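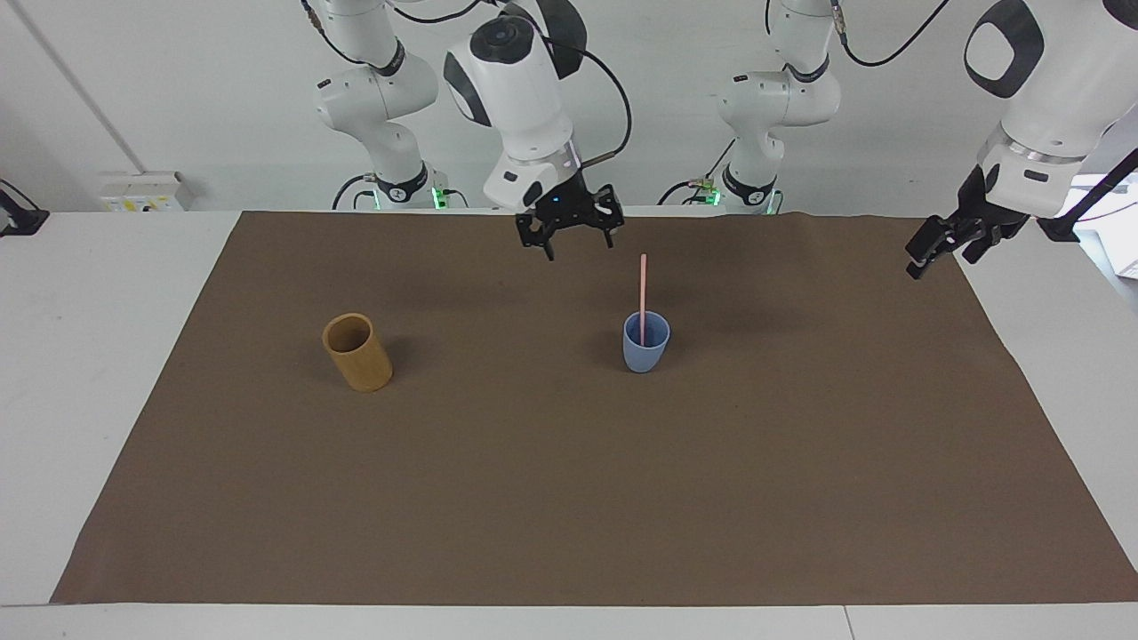

*Foto: Monique Chevalier / Olletis. Celda Gornberg, puesto de vasos.*

# Preguntas frecuentes: parada del puesto de vasos

Última revisión: 2019-09-05

### ¿Qué falló?

El brazo derecho bajó más de lo debido al ir a coger una pajita y empujó el vaso contra la mesa. El control detectó el exceso de fuerza y paró los dos brazos. El vaso se rajó y hubo que retirarlo. No hubo heridos.

### ¿Cuál fue la causa?

Un desfase de altura. En abril se cambió el papel marrón que cubre la mesa por otro más grueso y no se repitió la calibración del plano. A eso se sumó una arruga en el borde trasero, que levantaba un poco el vaso. Con un vaso bajo el error pasaba desapercibido; con la pajita puesta, la pinza llegaba antes de tiempo.

### ¿El fallo está en la pinza?

No. Las dos pinzas se desmontaron y se probaron en el taller de Kudley. Abren y cierran bien. Se encontró algo de juego en un dedo de la derecha, dentro de lo que admite el manual, y se apretó.

### ¿Por qué saltó el error 115 y no el de colisión?

El 115 es el aviso de límite de fuerza en la muñeca y tiene prioridad sobre el de colisión. Si el contacto es lento, como en este caso, el de colisión puede no llegar a registrarse. En el historial aparecen 21 avisos 115 desde el cambio de papel. Casi todos se borraron desde la consola sin abrir parte. Eso ya no se puede hacer: a partir del segundo aviso en un mismo turno, la celda pide la clave del responsable.

### La luz verde de la base está encendida. ¿Puedo meter la mano?

No. La luz verde de la base indica que el brazo tiene alimentación y no presenta fallo. No indica que esté bloqueado. Un brazo quieto con la luz verde puede estar esperando una orden y moverse sin aviso.

Para tocar los vasos o el papel:

1. Pulse parada en la consola.
2. Gire el selector a modo manual y quite la llave.
3. Compruebe que las dos bases han dejado de estar en verde.
4. Entre con la llave encima.

Hay que comprobar los dos brazos aunque solo se vaya a trabajar cerca de uno. Comparten mesa y sus recorridos se cruzan en el centro.

### ¿Qué hago si la pinza se queda parada encima de un vaso?

Déjelo todo como está y avise. No tire del vaso ni de la pajita. Si la pinza está abierta, el técnico subirá el brazo en manual a velocidad reducida. Si está cerrada, primero hay que soltar la pieza desde la consola - nunca haciendo palanca en los dedos.

### ¿Se pueden usar vasos de otro tipo?

De momento, solo el azul claro y el de acabado tipo bambú. Son los que tienen la altura dada de alta en el programa. Los vasos Babić que llegaron después están pendientes de medir y siguen en el armario.

### ¿Cómo se coloca el papel ahora?

Estirado y sin arrugas en la parte de atrás, que es donde trabajan las pinzas. Una marca de pliegue plana se admite; un borde levantado, no. Después de cada cambio de papel se repite la calibración del plano, aunque el rollo sea del mismo modelo.

### ¿Han cambiado los límites?

Sí. La altura mínima de paso sobre la mesa es ahora de 225 mm cuando hay una pajita en el recorrido. Antes era la misma para todos los vasos. El ciclo se alarga un poco y hay que contar con ello al planificar el turno.

### ¿Y los cables?

Se revisaron los de ambas muñecas. No tenían roces ni cortes. Si ve que un cable se engancha o queda tirante al girar el brazo, pare y abra un parte.

### ¿A quién aviso?

A Monique Chevalier, extensión 21. Fuera de horario, al teléfono de guardia que figura en la puerta de la celda. Indique el código del aviso, qué brazo era y qué vaso había en la mesa.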